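Pre-purchase inspection checklist: two-arm bench cell for hub motor work

Category: Equipment planning > Checklists

Completed by Archana Solanki for the Udgate workshop, with comments. Budget holder is Mohit Uniyal. Supplier is Brirkberg. Items marked HOLD need an answer before the order goes in.

1. Bench and floor

1.1 Bench level and fixed. OK.
1.2 Clear walkway of 900 mm on the operator side. OK. The aisle side measures less once the parts trolley is parked. Move the trolley bay before delivery.
1.3 Bench covering flat and secured. HOLD. Plastic sheet wrinkles, and small parts catch on it. Price a fixed mat.
1.4 Floor anchors included in quote. No. Add $471 as a separate line.

2. Power and cabling

2.1 Power strips off the bench top. HOLD. Budget for an under-bench rail.
2.2 Arm cables have slack at full reach and don't snag. Check at commissioning with both arms crossing the centre line.
2.3 Dedicated circuit. Electrician booked for December.
2.4 Test tags current. OK.

3. Guarding and stops

3.1 Emergency stop reachable from both ends of the bench. HOLD. The quote covers one button only. Second button to be added.
3.2 Reduced speed mode can be locked by key. OK per manual, to be shown on site.
3.3 Pinch points labelled at wrist and gripper. Labels not in the quote - we can print our own.
3.4 Written risk assessment signed by shift lead. Kazue Oda has the draft.

4. Grippers and parts handling

4.1 Finger material suits copper windings. HOLD. Ask Brirkberg for a padded finger option. Spare fingers are $113 a pair and we should carry two pairs.
4.2 Gripper holds the part on loss of power. To be tested with the stator, 30 mm above the bench, before sign-off.
4.3 Sharp-edged parts have a set place. HOLD. Rotors should sit in a tray so hands stay clear of the rim.
4.4 Finished hubs kept apart from loose parts. Taped area on a cardboard mat is fine for the trial. Replace with a rack if we buy.

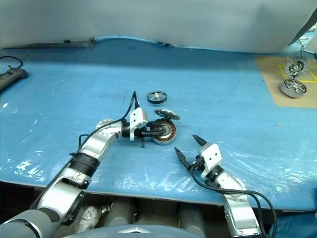
Item 4: stator in the left gripper, rotor and motor cap behind, assembled hubs on the taped mat at right.

5. Budget summary

Guarding, second stop and under-bench rail come to $2,111 on top of the quoted price, anchors not included. Service visits after the first year are not priced yet. Mohit wants that figure in writing before he releases the deposit.

Result: conditional. Reinspect when all HOLD items are closed.

Comments (3)

Akash Awasthi
Ask whether the second stop is wired into both arm controllers. Ours at Parnier only cut one side and it cost us another electrician visit.

Shakuntala Bhatt
Is the rotor tray in the budget or coming out of consumables?

Archana Solanki
Consumables, Shakuntala. Akash - good point, added to 3.1.

Related items
Singhal conveyor: annual guarding check
Lease or buy: worksheet for small workshops
Spare parts list for bench grippers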